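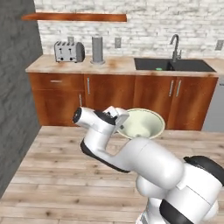 Reading time: 7 minutes

Evening Meals and Leftover Food in Shared Student Housing
Final report, Household Studies project course

Summary

The project examined how students who share a kitchen decide how much food to cook, and what happens to the food that is left after the meal. Eighteen households in the Utby housing area kept a written diary of their evening meals over twelve evenings in January. The diaries produced 216 entries. In most households, cooked starches such as rice and pasta were left over more often than any other food. Households with a spoken or written agreement about leftovers reported throwing away less than households with no agreement. The type of store where food was bought appeared to matter less than the group had expected.

The results describe a small number of households during one part of the school year. They should be read with that in mind.

Background

Utby is a housing area on the edge of Joltow, with rooms for more than 500 students. Most rooms belong to units in which three to six people share a kitchen. There is no dining hall in the area. Students who live there either cook for themselves, travel to campus for a meal, or order from a small number of restaurants that deliver across the river.

The group chose this subject after an earlier assignment on trash sorting in the same area. That assignment dealt with containers, signs, and pickup times. It said very little about why so much of what was thrown away had been edible the day before. The course material on household waste is mainly written with families in mind, where one or two adults plan meals for everyone. Students in a shared unit are in a different position. They may eat together on one evening and apart on the next, and they often do not know until late in the afternoon who will be home.

Two questions guided the work. The first was how the amount of food to be cooked is decided on an ordinary evening. The second was what happens to the remaining food between that meal and the moment it is eaten, frozen, or thrown away.

Method

Households were invited through a notice in the laundry building and through the residents' mailing list. Participation was open to any unit in which at least three residents agreed to take part. One resident in each household was asked to fill in the diary, and the group did not require it to be the same person every evening.

The diary was a single printed page for each evening. It asked what was cooked, for how many people, how many people in fact ate, and what was left. For the amount left over, the page offered a choice of words: none, less than one serving, one serving, or more than one serving. An early version asked for weight. This was dropped after a trial in the group's own kitchens, where scales were missing or were used only for baking, and where guesses differed widely. A container of cooked rice that one group member judged to be 500 grams was judged by another to be half that.

The last lines of each page asked about the leftovers from the evening before. These lines turned out to be the most useful part of the diary. Residents who wrote only a word or two about the meal often wrote several sentences about what had become of yesterday's stew.

When the twelve evenings were over, the group held a short conversation with each household in its own kitchen. The conversations followed a list of six questions and were written down by hand. No recordings were made. All households were told that their diaries would be kept without names and destroyed at the end of the course.

Results: deciding how much to cook

Few households measured dry food before cooking it. The most common method was to go by the pot. Residents described filling a certain pot to a certain height, a habit often carried over from a parent's kitchen where the number of people at the table had been larger. Several said they knew that the amount was too much and cooked it anyway, because running out in front of others was seen as worse than having food left.

Package size also played a part. Half a bag of spinach or half a can of coconut milk was considered a nuisance, and many cooks used the whole package to avoid having to store the rest. In these cases the cook had moved the problem from the ingredient to the finished dish. A large pan of curry is at least ready to eat, and some households saw this as an improvement. Others found that an open can would have been used sooner.

The number of people expected and the number who ate were different on many evenings. The gap was widest in households with residents who worked evening shifts. In one household a message was sent to everyone at 4 p.m., and residents who had not answered by the time cooking began were not counted. This household reported the fewest leftovers in the study. Its members also mentioned that the practice had caused two arguments before it was accepted.

Results: where food was bought

The group expected that households shopping mainly at Kuipers, the large supermarket by the highway, would throw away more food than those shopping at Totine, the smaller grocery store inside the housing area. Kuipers sells larger packages and is usually visited once a week by bus or shared car. Totine is within walking distance and stays open late, so it is possible to buy food for one evening at a time.

The diaries gave weak support to this idea. Households that used Totine did throw away fewer raw vegetables. There was no clear difference for cooked food. Residents explained that prices at Totine led them to buy basic goods at Kuipers in any case, and that rice, pasta, and potatoes were in the cupboard whichever store they preferred.

Results: what happened to leftovers

Leftovers followed three main paths. They were eaten for lunch the next day, they were kept in the refrigerator until somebody decided they were too old, or they were left in the pan overnight and thrown away in the morning. Freezing was rare, mainly for lack of space. In several units one freezer drawer is shared by two residents.

Eleven households had some form of agreement about cooked food. The simplest was that anything without a name on it could be eaten by anyone after a day. Others set aside one shelf for shared food, or made the cook responsible for packing away what remained before washing up. The wording seemed to matter less than whether every resident could repeat it when asked. In the households with no agreement, residents spoke of being unsure whether they were allowed to eat food that another person had cooked. Food was then thrown away by people who would have been glad to eat it.

Containers were mentioned more than the group had planned for. Lids went missing, and boxes were taken to campus and did not come back. Where no container was at hand, food stayed in the pan on the stove or the counter until the pan was needed.
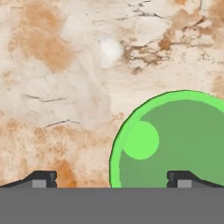 One respondent wrote on the back of the final diary page that the questions gave too much weight to the cook. In this respondent's view, the person who cooks has already done the larger share of the work, and the residents who eat should be the ones to put the food away and decide what it will be used for. The page went on to say that leftovers had been thrown out in that unit mainly on evenings when the cook was tired and the others had gone back to their rooms.

The group took this comment into the conversations that had not yet been held. Opinions were divided. Some cooks preferred to pack the food themselves, as they knew what they wanted to do with it. Others said that they would welcome the help and had never asked for it.

Discussion

The findings suggest that leftover food in shared units is closely tied to uncertainty about who will be home and about who owns what is in the refrigerator. Both can be reduced at no cost. An afternoon message settles much of the first, and a shared shelf settles much of the second. It is less clear how long such habits last. Units at Utby change residents every semester, and an agreement known to everyone in January may be unknown to half the household by fall.

The habit of cooking by the pot deserves more attention than this project could give it. A measuring cup kept inside the rice container was tried in one unit during the diary period. Its residents were pleased with the result, but a single unit over so few evenings does not support a general statement.

Limitations

Households that volunteer for a project on food waste are probably more interested in the subject than their neighbors. Some residents also stated that keeping the diary made them more careful, so the amounts reported may be lower than usual. The word scale for leftovers was easy to use but does not allow totals to be added up. Breakfast and lunch were left out, as were snacks and drinks. Finally, the month itself may have had an effect, as many residents had returned from the winter break with food from home.

Suggestions for the housing office

The group suggests that new residents receive a single page on shared kitchens together with their keys, including a short form on which the household can write its own agreement about cooked food. A second freezer in the larger units should be considered when appliances are next replaced. A box for stray lids and containers could be placed in the laundry building, next to the notice board.

A copy of the diary page is attached to the printed version of this report, which is kept in the course library.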